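3 min read

Right, doing the shopping-bag-and-tray thing on a desk again, thread for whoever asked (Lesego Makhubela, this is mostly you)

Big grey mat down first. Saves the wood. Dough stays in its plastic bag til the last minute or it gets a skin on it, learnt that in July

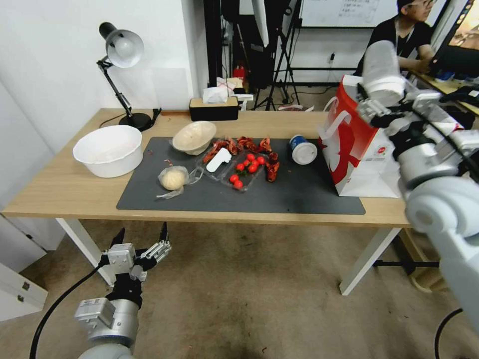 and don't let the cup with the lid roll off, mine always does. Basin goes off the mat, left hand side, tissues at the back where you can grab them

Tomatoes get a tray to themselves. Stems on or off, dont care, but decide before you start. Teun Aerts says off. Teun Aerts doesn't have to eat it

Next bit is the bowl. Get it up off the mat, tip it, put it back somewhere sensible 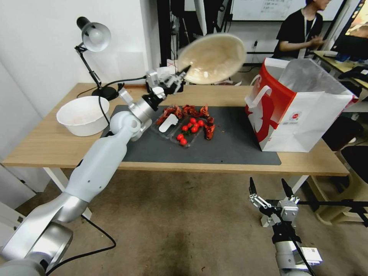

Bowl up, tomatoes and chillies staying put.

Chillies: I get the dried ones from Skarker, the 2 quid bag. They go everywhere. Just sweep them into a heap round the tray and deal with it later. Wash hands BEFORE touching your eyes, Jong-dae Yang

Drinks bottle can lie down if the cap's on tight. Snack packet near the edge so it goes in last and doesnt get crushed
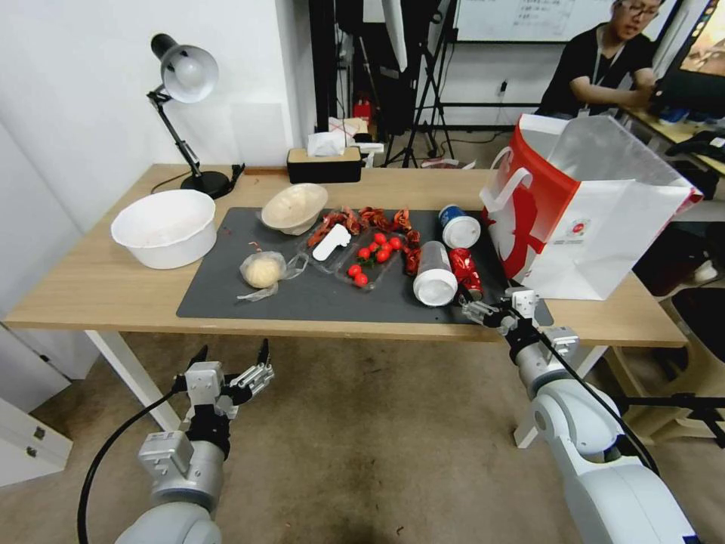
Do the chillies need to be in a box before they go in the bag?
A freezer bag is fine, squeeze the air out and fold the top over twice.

Oh and lamp on the left if you're right handed, otherwise you're working in your own shadow all evening

Packing order then. Flat and heavy at the bottom, bready things on top, paper bag stood up on the right of the desk with its mouth open. Use a liner if the tomatoes are going in, wet paper handles are a nightmare

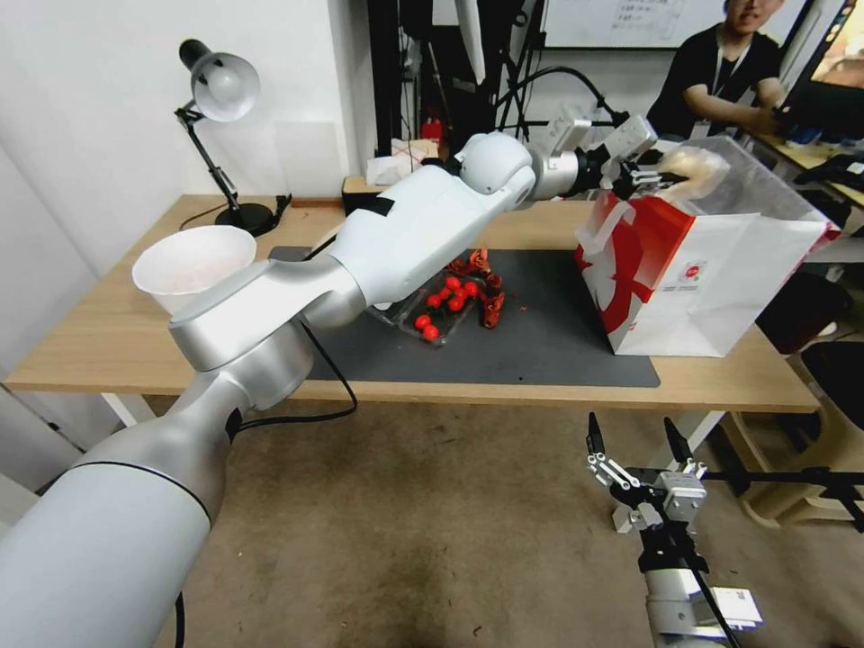 Wiping down

Mat first, then wood. Crumbs into the basin, basin to the sink. Sabine Buschmann uses vinegar, I use whatever's there. 18 mins start to finsh last time

We use cookies to improve your experience. Accept / Manage settings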